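The Case for Lending Toys as We Lend Books

Position essay, Tasteldale Family Resource Center
By Kittipong Mahawong, Director of Early Years Services

Public libraries settled long ago the question of whether a household must own a book in order to enjoy it. The same question has hardly been asked about toys, and the Center believes it should be.

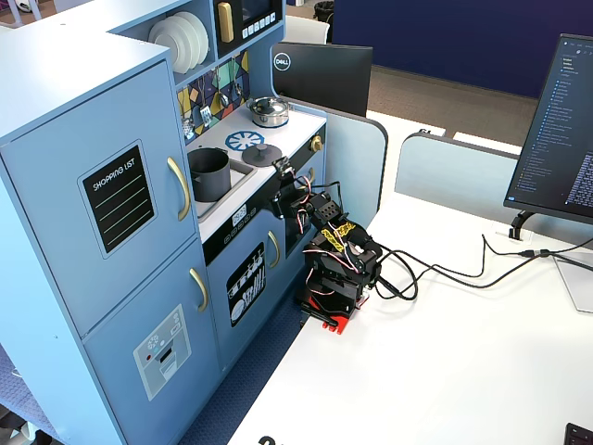
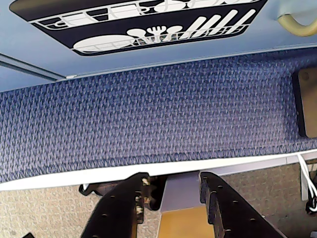
Page last changed: September, by the Early Years office

Large toys present the problem most clearly. A play kitchen, a workbench or a climbing frame takes up as much floor as an armchair. It is costly when new, and a child's interest in it may last for two years or for two weeks. Families in small apartments often decide against such toys altogether. Families with more room buy them, store them, and eventually leave them at the curb. Neither outcome serves children well, and the second places a burden on the town that every resident pays for.

The Center opened its lending room on Saithong Street with 90 items, nearly all of them donated. The collection now stands at 216. Membership is open to any household in Tasteldale, and there is no charge for the first loan. Small items go out for three weeks and large items for eight. We began with a single loan period for everything, and that was a mistake. Parents told us that three weeks was too short to justify carrying a large toy up two flights of stairs, and they were right.

Three objections are raised whenever the subject comes before the town council. The first is hygiene. It is a fair concern, and it has a dull answer: returned items are washed, checked and held for a day before they go out again. Cloth toys are not accepted. The second is breakage. Things do break, and a lending service that fined parents for every cracked wheel would soon have no members. We budget for repairs in the same way that a library budgets for rebinding.

The third objection deserves more attention. Some residents hold that a child should have things of his or her own, and that borrowed toys teach a child to expect little. I respect the feeling behind this view. Children do need possessions they can keep, name and neglect as they please. A lending room has no quarrel with the stuffed bear on the bed. Its business is with the bulky and expensive things that are used hard for a season.

The present budget request is modest. The Center has asked for $2,000 toward shelving and $800 for replacement parts. It has also asked that the Drerkon Road annex be considered as a second pickup point, as families on that side of town must now change buses to reach us.

Retailers have expressed some worry about lost sales. Our experience gives little support to it. Several member families have gone on to buy a toy they first borrowed, having learned that their child would use it.

The council will take up the request at its next session, at 7 p.m. in the Fomex Building. Written comments may be left at the Center's front desk until noon on the day of the meeting.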